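How I Bake a Plain Sourdough Loaf on a Work Day

Posted 6/6/20

I get asked for this a lot, mostly by people who started a jar of starter in January, fed it faithfully, and then couldn't work out how to fit a loaf around a job. So this is my schedule. It isn't the fanciest bread in the world, but I make it nearly every week and it gets eaten before it goes stale, which is all I want from a loaf!

You'll need a starter that doubles after you feed it. If yours is sluggish, give it a few days of regular feeding on the counter first and come back. Mine lives in the fridge and comes out the night before I bake.

What goes in

Bread flour, 450 grams
Whole wheat flour, 50 grams
Water, 330 grams, which works out to 66 percent
Active starter, 100 grams
Salt, 10 grams

I use the bread flour from Garkeveo, the little mill shop on the Hamholm road, and their whole wheat too when they have it. Supermarket flour is fine. I baked with it for years. If your flour is on the weak side (look for less than 12 percent protein on the bag), hold back a splash of the water and see how the dough feels before you add the rest.

The morning part

Feed the starter the night before, last thing, so it's puffy when you wake up. Stir the flours and water together in your biggest mixing bowl until there are no dry bits left. Cover it and go have your shower. When you come back, add the starter and the salt, wet your hand, and squeeze the whole mess through your fingers until it comes together. It'll feel like it's falling apart for the first minute. Keep going!

On a work-from-home day I do 4 folds, with 30 minutes between them. A fold just means you grab one side of the dough, stretch it up, flop it over the middle, turn the bowl, and do that again until you've been all the way around. If I'm heading into the office I do a couple before I leave and put the bowl in the coolest corner of the pantry. The bread comes out a little tighter that way, but I've never had a complaint.

Knowing when it's ready

I stopped watching the clock for this bit and started watching the dough. You want it grown by half or a little more, with a domed top and a few bubbles along the side. In my kitchen in summer that can happen scarily fast. In winter it takes most of the day – I once left it 13 hours in a cold pantry and it was perfect.

Tip it out onto a lightly floured counter and pull it into a loose round. Leave it alone for 20 minutes. Then flip it, fold the sides in, roll it up toward you, and drag it gently across the counter so the skin tightens. Don't go wild with the flour here or it'll just skate around.

Into the basket

I like an oval loaf because it slices better for sandwiches, and it fits my toaster. Dust the basket with rice flour, which doesn't soak into the dough the way wheat flour does. Get right down into the grooves. Put the dough in seam side up, pinch the seam if it's gaping, and slide the lot into a big plastic bag.

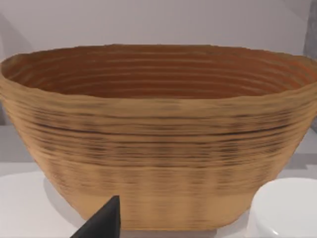 Do I have to use rice flour in the basket?
Any flour will work if you use plenty of it, but rice flour is the one that has saved me the most torn loaves. If you only have wheat flour, line the basket with a thin cotton dish towel and rub the flour well into the cloth.

After that it goes in the fridge overnight. Mine usually gets somewhere between my bedtime and breakfast, and I've pushed it to a full day with no harm done. The flavor gets sharper the longer you leave it, so if you like it mild, bake first thing.

Baking

Put a lidded pot in the oven and heat it to 475 for a good long while. I give it 60 minutes, and yes, I know what that does to the electric bill. Turn the cold dough out onto a sheet of parchment, brush off the extra flour, and make one long slash down the length of it with a razor blade. Hold the blade at a slant and be quick – a slow cut drags.

Lower it in by the parchment, put the lid on, and bake for 25 minutes. Take the lid off, drop the oven to 450, and give it another 20 or so, until it's a shade darker than you're comfortable with. Then onto a rack, and leave it until it's fully cool. I know. I cut mine early half the time and it's gummy in the middle every time.

Cleaning up

Don't wash the basket. Knock it out over the sink, brush the grooves with a dry stiff brush, and let it air out completely before it goes back in the cupboard. I do the Talpur rye loaf the same way, only with less water, and I'll write that one up when I've got the timings straight.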